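## Fault report: unexpected release and fast retreat on the Celmont cell

Course project, robotics lab, second semester

### 1. What the project was

Our group was given the Celmont cell for the term. The task was to pick small plastic parts from a tray, lift them clear and set them down in a fixture. The control program was written in our own code on top of the Iltix motion library. The tray and fixture were left over from last year's group, who had used them with a different gripper.

The first weeks went to wiring and calibration and are covered in our midterm report. This report only deals with the fault we found in April and what we did about it.

### 2. What happened

During a long run on a Sunday the gripper opened while the arm was still above the tray. The part fell, hit the rim and landed on the floor outside the cell. The arm then went back to its home position at full speed. It should have gone at the reduced speed we had set for all moves with the cell door open.

No person was hurt. The student at the keyboard pressed the stop button, but the arm had already reached home by then. We wrote the time (3:40 in the afternoon) in the lab book and shut off power to the gripper.

We could not repeat the fault that day. It came back twice the next week, both times after the program had been running for over 200 cycles.

### 3. Looking for the cause

We first suspected the air supply. The pressure log was flat through all three events, so we dropped that idea. We also swapped the valve cable with a spare from the Horkari kit. The fault came back with the new cable.

The next step was to log every message between our program and the controller. The log file was large and we spent most of two lab sessions writing a script to read it. What we found was this:

- The controller sends a status message every 15 ms.
- Our program treats a missing status message as a lost connection.
- On a lost connection it calls the recovery routine.
- The recovery routine opens the gripper, clears the speed limit and sends the arm home.

In each of the three events the log showed a gap in the status messages just before the release. The gaps came from our own logging thread, which held a lock while it wrote to disk. The longer the run, the bigger the file and the longer the lock was held. The connection was never lost.

The recovery routine was copied from the Iltix sample code and we had not read it closely. Clearing the speed limit was our mistake. The sample assumes a closed cell.

### 4. Changes

1. Logging was moved to a separate process with its own queue.
2. A lost connection is now declared only after 11 missed messages in a row.
3. The recovery routine stops the arm in place and keeps the gripper closed. Going home needs a button press.
4. The speed limit is set in the controller, so our program can't clear it.

### 5. Testing after the changes

We pulled the network cable by hand at different points in the cycle: above the tray, above the fixture and on the way between them. The arm stopped in place each time and the fingers stayed closed. We then ran the arm through its larger swings, with the fingers pointing down.
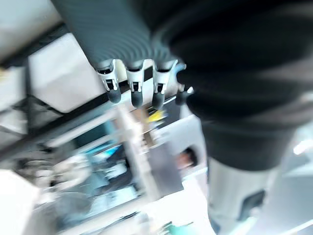
Hwang asked whether stopping in place was really safer in every case, since an arm that halts over the fixture with a part in its grip still has to be moved by somebody. We agreed that it does. We added a slow jog mode that only works while the enable switch is held, and wrote the steps on a card next to the stop button.

### 6. Open points

The limit of missed messages was chosen by trial. We have no calculation behind it, and a slower computer might need a different value. The jog mode has not been tested with a part stuck in the fixture.

The old recovery routine is still in the repository under the branch name `recovery-old`. It should not be run on the Celmont cell. The next group will also need to replace the tray, as one corner of the rim is cracked.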